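4.2 Stacking Task – Operating Rules

Elthorpe work cell, issue 2, January 14, 2019

1. Place the tray at the center of the table, with the containers set around it.
2. Check that the arm cable can move freely.
3. Keep hands off the table while the arm is powered.
4. Lower each item onto the stack at reduced speed.

CAUTION: Stop the arm before moving a container – including an empty one.

Toy food items, tray and containers:

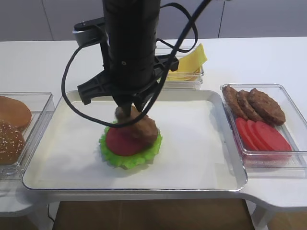
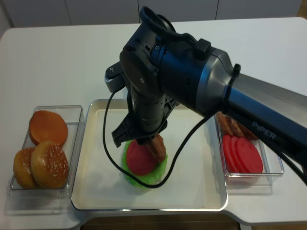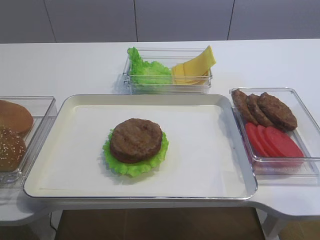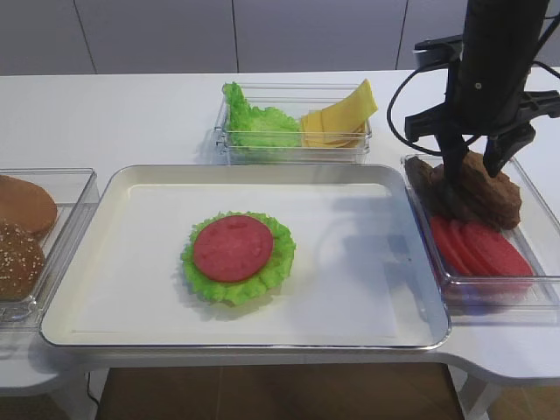
5. Record every stop in the cell log. Entries are kept for 12 months and reviewed by Jummai Jibrin.

NOTE: Gripper fingers shall be inspected after 1000 cycles.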